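OK so I finally did the thing I've been threatening to do for two years and moved out to Praltdale to find out if a person can live without a car. A thread, because my group chat has muted me.

First, the numbers. My old rent was 700 more a month than what I pay now. SEVEN HUNDRED. I keep opening the banking app just to look at it.

The catch is the bus. There's one line, the 261, and it goes to Lillen and back. If you miss the late afternoon one you are having a long evening in Lillen, and I've now had three of those.

(Lillen is fine! It has a bakery and a very good hardware store called Nowakowski where they'll cut you a single key without sighing. But it shuts at 5.)

Groceries were the part I worried about most. I used to do one giant trunk-load every two weeks. Now I buy what I can carry, so I shop three times a week and throw out way less. Fruit especially – I buy a little and it gets eaten.
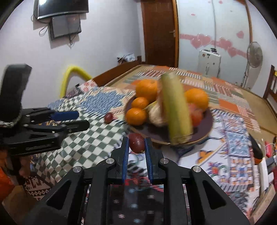

Dark red, little stem, patchwork behind it. Fruit of the week.

Things I didn't budget for: a decent backpack, real rain pants, and a folding cart. The cart is a Gotex and it squeaks on the left side only. I've oiled it twice. Everyone on the 261 knows when I'm getting on.

Things I did budget for and haven't needed: taxis. I set aside 400 for the first few months and I've used it once, for a dentist appointment that was at 7:40 in the morning. Who books a person in at 7:40.

People keep asking if I get bored. Some! The evenings are long and there's one place to eat, and it does the same soup until it runs out. But I've read more since I moved than I did in all of last year, and I sleep like a rock under a heavy quilt with the window open.
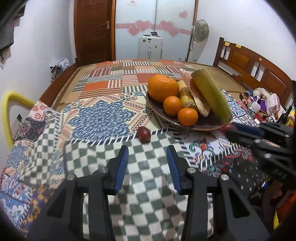

Praltdale, August

Update for those of you who asked about winter: I don't know yet. The driver says the hill gets closed when it ices over and then the bus turns around at the bottom, so it's a half-hour walk up with your bags. I'm already stocking up on rice and beans.

Also the schedule changes next month and they've put the new one up at the stop behind scratched plastic, so I can read the departures but not the footnotes. There are a lot of footnotes.

If anybody has done a winter someplace hilly with no car, tell me what boots you bought. I have wide feet and I'm not picky about color.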